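The Arm That Never Made a Mistake

According to its log, the cutlery cell at Jasard went a whole month without an error. I want to write about that month, because it is the worst thing I have seen a robot do, and it was done with a plastic spoon.

Jasard runs catering depots. Last year it bought into the Ondum sorting package, a pair of small arms on a rail that pick up forks, knives and spoons and put them in the right basket. The pitch was familiar. People hate sorting cutlery, machines don't get bored, and the numbers would speak for themselves. They did speak. By the end of February the dashboard showed 1476 picks and no faults, and a slide with that figure on it was shown at a trade day in Tejada, where I was sitting in the third row with a bad coffee.
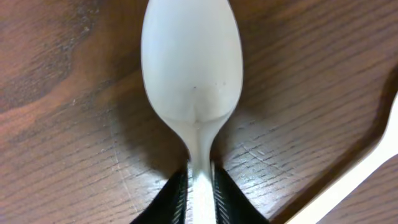
A week later somebody at the depot tipped out the finished trays and found spoons in with the knives. There were forks with broken tines. A few trays had bits of handle in the bottom, and those trays had already been passed as ready to go out to customers, among them a nursery school. The log for each of them said success.

The fault took an afternoon to find. The Ondum software counted a pick as good when the fingers closed on something and the arm got to the drop point. It measured how far the fingers had closed at the start of the move and never looked again. If a spoon slipped out halfway, the arm carried on to the basket, opened over it, and wrote down a success. If the fingers squeezed a handle until it snapped, the half they kept was a success too. The dropped half was nothing at all, as far as the software knew, because it had no way of writing down a thing it hadn't expected.

I have heard this called a sensor problem. I don't buy it. The cell had cameras. It had enough information to notice an empty gripper, and a child would have noticed one. What it lacked was anyone who wanted to know. The company that sold the arm was paid partly on the success rate, and the success rate was worked out by the arm.

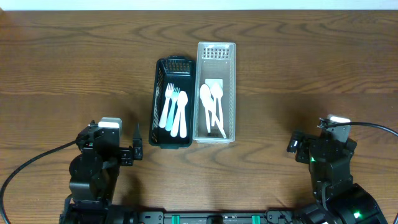 What a grip tells you

People outside the trade tend to think a spoon is easy. It is light, it is cheap, it sits still. But a thin plastic handle gives a gripper very little to hold, and a bit too much force will bend or crack it. With too little, the heavy end swings and the whole thing turns in the fingers. The right setting for one batch is wrong for the next if the supplier changes the plastic, and Jasard's supplier changed it in the middle of the month. The grip force stayed at 70 percent of maximum throughout. I asked where that setting had come from and was told it was the default.

Monard, the outside firm brought in to go over the cell, did something so simple that I am still annoyed by it. They sat a person next to the table with a pad of paper for a single shift. Out of the first 16 trays that came off, 8 had something wrong with them. The log had every one of them as clean. Half the trays! You could have learned that on the first morning for the price of a pencil.

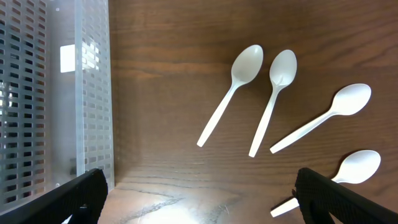
Spoons on the table beside one of the sorting baskets.

I know the reply, having had it from two salesmen already. It was only cutlery. Nobody was hurt, the school trays were called back in time, and the software has been patched so that it checks the fingers again before release. All true, as far as I can tell. The patch is a decent patch.

The same control package, though, is sold for packing medicine boxes and for handing tools to people at a bench. I have read the Ondum brochure for those uses and it quotes a success rate in large type. It does not say who did the counting. I wrote to ask, and got back a second copy of the brochure.

There is also the matter of the staff. Two people at the depot had been saying for weeks that the trays looked wrong. They were shown the dashboard. I think this is the part of automation we talk about least and should worry about most. A machine that stops and flashes a light is a nuisance, but you go and look at it. A machine that reports a perfect day trains everyone around it to stop looking, and makes the ones who do look sound like cranks.

So when a firm shows me a fault count of zero, I now ask to see the floor under the table. I ask what the arm does when it drops something, and I ask them to make it drop something while I stand there. At Tejada I tried this on three stands. One did it gladly. One said the demo unit wasn't set up for it. The third told me that their arm didn't drop things, and went to find me a leaflet.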